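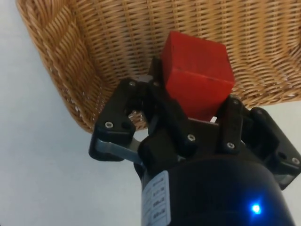 Wrist view: red cube held in the gripper beside the wicker basket.

Kolto Basket Set - Data Card

Version: July 2021
Maintained by: Girkumura, Manipulation Group
Contact: Lucía Aranda

Summary

The Kolto Basket Set is a collection of 445 demonstrations in which a person guides a robot arm by remote control through a short handling task with a red cube and a shallow wicker basket. It is intended for training and testing methods that learn from human demonstration. All demonstrations were recorded on one arm, at one table covered with a white cloth.

Task

Each episode carries one of two instructions: "put the cube in the basket" or "take the cube out of the basket". The operator moves the arm with a hand controller and opens or closes the gripper with a trigger. An episode ends when the cube has been released and the gripper has been raised clear of the basket.

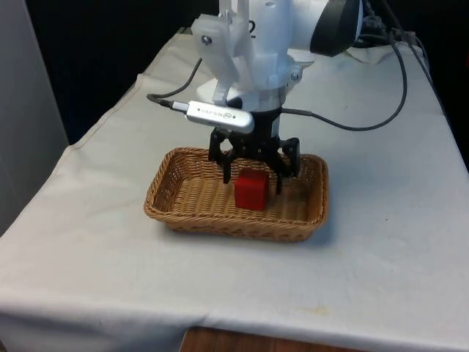

Operators were asked to release the cube only once it was at rest on a surface. Dropped cubes are kept in the set and marked in the episode notes, as are second attempts at a grasp. Episodes stopped by the operator are stored separately - there are 51 of them - and are not included in the total given above.

Collection

Demonstrations were given by Zoltán Kovács, Benito Bustamante and Driss Hamdy. Each operator completed 14 practice episodes before recording began, and these have been discarded. The basket was moved and turned between episodes according to a printed plan prepared by Ignacio Montes. 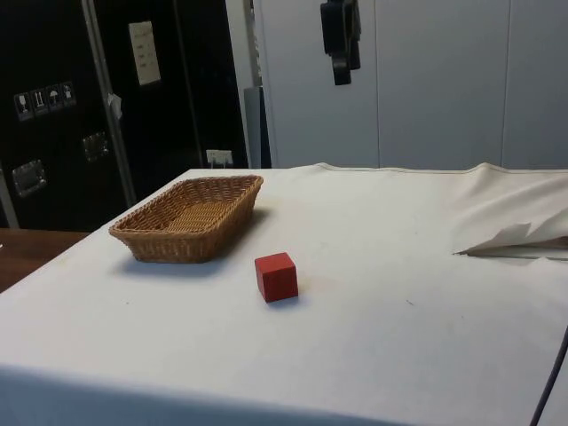 The cloth was not straightened between episodes, and its folds differ from one recording to the next. Users who rely on a fixed table appearance should take note of this.

Contents of each episode

Wrist camera video
Fixed camera video
Joint positions and gripper opening
Operator commands
Written instruction and episode notes

Suggested split

94 episodes are reserved for testing. The list is in test_episodes.txt and should not be altered if results are to be compared.

Known limits

The set covers a single cube and a single basket. Results should not be taken as evidence of performance on other objects. In a number of wrist recordings the fingers hide part of the cube during the grasp.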